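Local News | Schools | Siststead

Students teach robot arms to sort scrap wire

SISTSTEAD, January 2019 - A student robotics club in Siststead is spending its second semester on a job most people would rather skip: picking apart tangled electrical wire and putting each piece in the right bin.

The club meets after school in the back half of the Skeltis building on Cho Street, where students have set up a pair of robot arms inside a three-sided work area. Club members took over the project last July, when the space became available, and have been adding to it since. Twenty students are signed up this year, the largest group the club has had.

The wire comes from Akumen, a local repair shop that saves its offcuts and old leads for the club. Students cut out anything with a plug on it, then drop the rest in front of the arms in a heap. The task is to lift one wire at a time and set it in a basket with others of its kind.

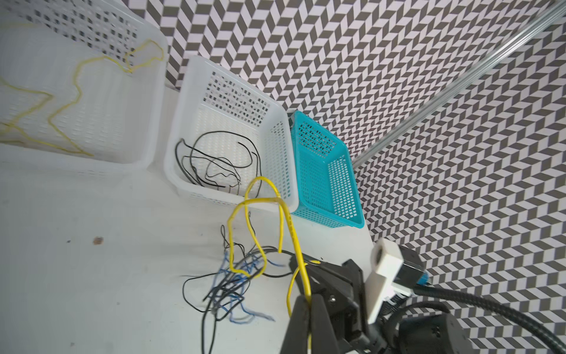 Wire turned out to be harder than the wood blocks the club used last year. A block stays the same shape when it is picked up, so a program that works once will usually work again. A wire bends, catches on its neighbors and springs back. Even with the fingers closed on a yellow cable, most of its length can be hanging in a loop over the side of a basket, and the arm has to carry the whole thing clear before letting go. Students said they lost several weeks to wires that were gripped well and then dragged half the heap along with them.

The club decided early on not to write out each movement by hand. Members guide the arms through the job themselves, record what the arms and cameras pick up, and use the recordings to train a program that tries to do the same thing alone. One full run from heap to baskets is called a round. The club has recorded 185 rounds so far.

Before each round, students reset the baskets and lay out a new heap. The baskets are moved a little every time so the program does not simply memorize where they are. 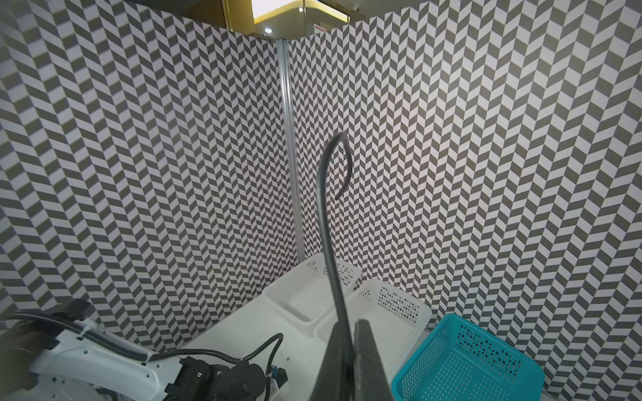 Recording is done in pairs, with one student guiding the arms and the other keeping the log. The log lists which wires were used, where the baskets were and anything that went wrong. Rounds with a dropped wire are kept if the student recovers it, and thrown out if someone has to reach in. Pairs switch jobs halfway through a meeting.

New members start on the log. They are allowed to guide the arms after they have sat through a safety talk and passed a short check on the stop button. A parent or teacher is in the room at every meeting, and hands stay out of the work area while the power is on.

The club plans to test its program at a regional student showcase this spring. Teams there will get 80 seconds to sort a heap they have not seen before, with points for each wire placed and a penalty for any wire that ends up outside a basket. Teams may use one arm or two. Siststead students have decided on two, with one arm holding the heap down while the other pulls.

In practice, that plan still needs work. The arms sometimes go for the same wire, and students are deciding whether to give each arm its own side of the table.
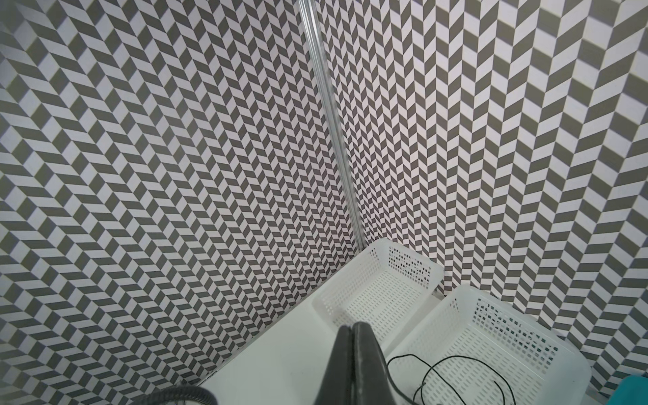

Does a student need to know how to program before joining? Most members had never written any code when they signed up, and the club sets aside the first part of each meeting for beginners.

Dues are $80 for the school year and cover parts, snacks and the entry fee for the showcase. Families who need help with the cost can ask at the school office. The club also takes used wire, as long as it has been unplugged and is free of sharp ends. Long pieces should be coiled and taped.

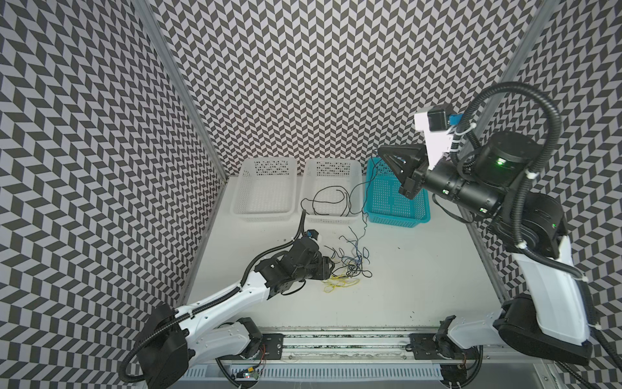
The Siststead club's two robot arms at work on a pile of black, blue and yellow wire.

An open house is planned for later in the semester, and visitors will be able to try guiding an arm. Registration for next year's club opens after the showcase.

Filed under: Schools, Robotics, Student Clubs

Get Siststead headlines in your inbox each morning. Enter your email address to sign up. You can unsubscribe at any time.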